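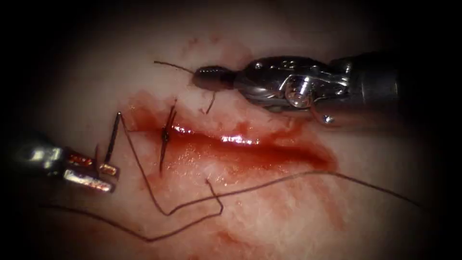

A Winter With the Hedgehogs of Ondari

Melaniia Panasiuk on weighing, waiting, and why a warm January worries her

When I arrive at the small rescue station in Ondari, Melaniia Panasiuk is washing food bowls and asks me to wait in the kitchen. There are two chairs there, and on one of them is a bag of dry cat food, so I stand. Through the door I hear her talking to somebody in a low voice. Later I understand that she was talking to a hedgehog.

Panasiuk has taken in hedgehogs for many years, first in her own laundry room and now in a former dairy building at the end of the village. Last winter the station received 173 animals, more than in any season before.

"People ask me if the hedgehogs became more sick," she says. "I don't know this. Maybe people only became better at finding them. Before, you saw a hedgehog in the daytime and you thought it was nice. Now you know it is a bad sign, and you call me."

Most of the calls come in autumn, when the late litters are out looking for food and the nights are already cold. A young hedgehog must be heavy enough before it goes to sleep, or it will use all its fat before spring. Panasiuk weighs the small ones every evening at the same hour and writes the number on a card. She shows me one card from last season. The first line says 196 grams.

"This one was the size of an orange," she says. "He came from a garden in Toft. The family had given him milk, because they had read it in an old children's book. Please, no milk. Water in a low dish, and meat food for cats or dogs. That is enough until you can call somebody."

I ask her what happened to him. She turns the card over and shows me the last line, written in green ink. He was released in the same garden in spring, and the family put up a little gate so he could go under the fence.

We speak for a long time about winter sleep, which is the subject she likes best. Many people imagine it as one long night, she says, but a hedgehog in hibernation wakes up again and again. It may move to another nest, or drink, and then it becomes cold and slow once more. Each waking costs fat. This is why she worries about winters that are warm in the middle.

"In January we had days like April," she says. "They wake up, they walk, and there are no beetles, no worms. Then comes the frost again. A cold winter is not the enemy of a hedgehog. I would say a confused winter is the enemy."

Her colleague Paavo Mustonen comes in with a box of torn newspaper and joins us. He was a bus mechanic before his retirement, and he built most of the wooden nest boxes that stand along the north wall. The design has an inner wall behind the entrance, so that a cat cannot reach inside with its paw. He has made around 100 of them, and many now stand in gardens between Ondari and Piltora.

"The mistake is always that people look inside," Mustonen says. "They get the box, they are happy, and every week they lift the roof. I started to put two screws in the roof. Now they must at least go and find the screwdriver."

He also does not like very clean gardens. A pile of leaves in a corner is better than any box of his, he says, and he asks me to write this down, so I do.

Not all neighbors were pleased when the station opened. There was fear of smell and of ticks, and one man wrote several letters. Panasiuk invited him to come in the evening at feeding time. She does not want to say that he is now a friend — "he is a person who waves" — but the letters stopped.

Money is harder. The veterinarian in Piltora gives a lower price, but heating and medicine must be paid every month, and lungworm treatment is needed for a large part of the autumn animals. Panasiuk sells honey from her sister's bees at the summer market. She says it pays for the cat food and for almost nothing else.

Before I leave, I ask what a person without a garden can do. She thinks about it while she dries her hands.

"Walk slowly with the car in the evening," she says, and then she laughs and corrects herself. "Drive slowly. And if you have a friend with a robot mower, tell him to use it at noon and never at night. He will say that it is so quiet at night. Tell him anyway."

From the next room there is a scratching noise, and Mustonen puts down his coffee and goes to see who it is.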